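How I sort out the freezer (and keep it sorted)

I used to own a freezer the way some people own a loft. Things went in, the lid came down, and that was the last anyone saw of them until a power cut. Then one January I pulled out a solid brown lump that might have been chilli or might have been gravy, and I decided enough was enough. What follows is the method I've used ever since. It takes me one morning, twice a year, and I still rather dread it, but it works.

Before you start

Run the stock down for a fortnight first. Eat the odd fish fingers, use up the half bag of peas, have a very strange curry. The less you have to shuffle about on the day, the happier you'll be. You'll also want:

A cool bag or two, or a thick old duvet
A marker pen that writes on cold plastic
Masking tape for labels
A notebook, or the back of a calendar
Old towels, more than you think
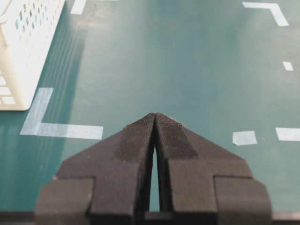

Get your towels down before you switch anything off. I learned that one the wet way in my first flat, where the kitchen lino had a dip in it exactly where the meltwater wanted to go. Roll one towel into a sausage and tuck it along the front of the freezer, then lay the rest flat.

Step 1: Everything out

Do it quickly and don't stop to read labels. Pack the frozen stuff tightly in the cool bags so it keeps itself cold, with the meat in the middle, and put the bags in the coldest room you've got. I start at 9 in the morning, when the back porch is still chilly.

Step 2: Defrost

Switch off at the wall, prop the door open and stand a bowl of hot water on the lowest shelf. Change the water when it goes tepid. Please don't go at the ice with a knife! My neighbour Tyyne Koivisto did that to her old Kemppainen and there was a hiss, and then she was shopping for a new one. A wooden spoon is as fierce as I get, and only on pieces that are already loose.

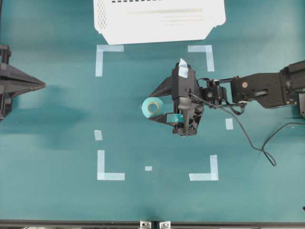 Once the ice has gone, wipe everything down with warm water and a spoonful of bicarb, then dry it properly. Really dry it. Any water you leave behind will be frost by bedtime and you'll feel you've wasted your morning. Check the door seal while you're there, as crumbs get into the folds and then it never quite closes.

Step 3: Be ruthless

Now you can look at what you've got. I make three piles: eat within the month, fine for later, and bin. Anything without a label goes in the bin pile unless I can tell what it is through the bag. Bread with a fur coat of ice on it makes sad toast, so that goes too (or to breadcrumbs, if you're a better person than me).

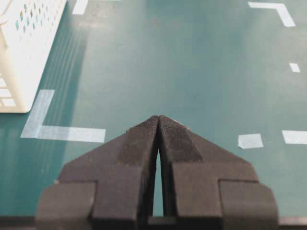

Bags of soup and stew should be frozen flat before you file them away. Lay them on a tray, squeeze the air out and give them a night, and then they'll stand up in a row like books. I leave the top of each bag folded to a point, the sort of pitched-roof shape those two dark grey tips make where they meet, because a point is easy to grab with cold fingers. Write the label before you fill the bag. Two portions per bag suits us, and 7 bags fit across my top drawer.

Step 4: Put it back in zones

Meat at the bottom, veg in the middle, ready meals and bread at the top where you can reach them half asleep. If you have a chest freezer, baskets are the answer, one for each kind of thing, so you can lift a whole layer out and get at what's underneath. Measure the inside first. I once bought a set from Skakeo that was a finger's width too long, and it now holds my wool.

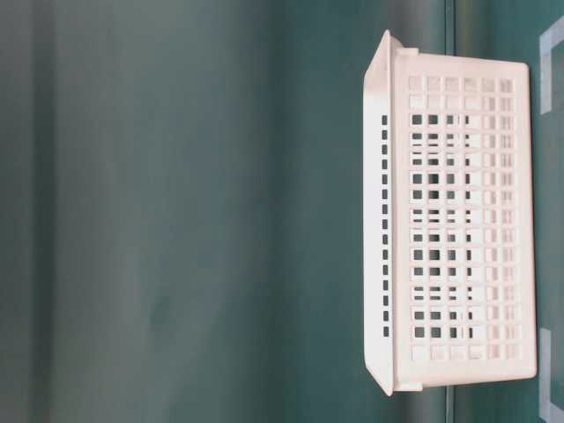
White plastic basket with a raised rim and slots down the side.

Step 5: Write the list

Stick it on the door with a pen on a string. Cross things off as they come out and add them as they go in. My other half forgets the second bit, so I have a quick check through at the end of each month and put him right.

Switch back on, let it get properly cold, then load it up. Mine takes 2 hours with the door shut, but check your booklet, as older ones can be slower. And have something easy for tea - I usually do eggs.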